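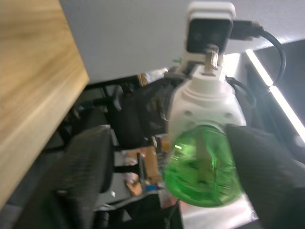 Tuesday, evening

Sync work on the Sodby interview, all of it audio. The long take runs 46 minutes. Picture and recorder line up on the opening clap and are off by roughly 200 milliseconds at the closing one, recorder late. I measured it again after a break and got the same result.

First suspect was variable frame rate. The phone app claims a constant rate but I have seen it slip before when the light drops and it lengthens the exposure. Ran the file through the analyzer in Plostorine and the rate is constant from start to finish. No dropped frames. So the frame rate is off the list, and I can stop converting everything before import, at least for this job.

Second suspect was a sample rate mismatch. Both files are 48 kHz in the header. A mismatch with 44.1 would give an error of minutes over a take this long, so I should have known without looking.
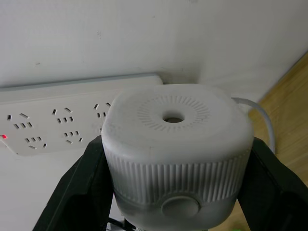 What remains is plain clock drift between the two devices. The camera's own scratch track stays in step with its picture the whole way, as expected, so I used it as the reference. Checked the offset at several points through the take. It grows in a straight line, with no jumps. A straight line is easy to fix.

Method, for when I forget it:

Align on the first clap, using waveforms and not picture.
Read the offset at the last clap.
Divide the length of the scratch track between claps by the length of the recorder track between claps. Enter that as the speed factor with pitch correction off.
Render to a new file. Keep the original recorder file untouched.
Check the middle.

The pitch shift from a change this small can't be heard. Pitch correction, on the other hand, can: I tried it on the first render and it smeared the consonants. Deleted that one.

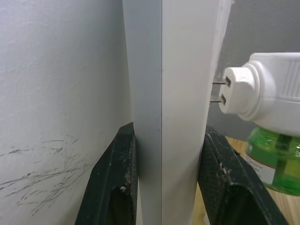 Wall to the left of the corner, with the scribbles.

Result after the second render: both claps land within one frame and the middle is good. Lips look right in the close-ups. The wide shot is too far off to judge.

I asked on the Prendomby board whether it is worth cutting the recorder track at each pause and nudging the pieces, as the old Zavala manual recommends.
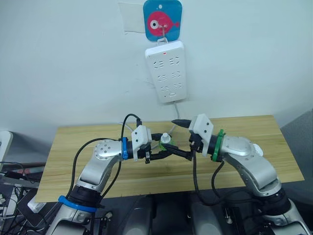 One reply was that nudging only makes sense when the offset jumps, and that with linear drift every cut is one more place for the room tone to bump. The same reply suggested keeping the recorder on outside power so its temperature stays even, and noting the ratio for each pairing of devices, as it tends to hold from one shoot to the next.

I will test that on the older Sodby takes. The library is at 763 clips and only the interviews are long enough to show any drift, so the test set is small.

Still to do: the hum under the second half, and backup to the other drive. Batteries for the recorder are on charge.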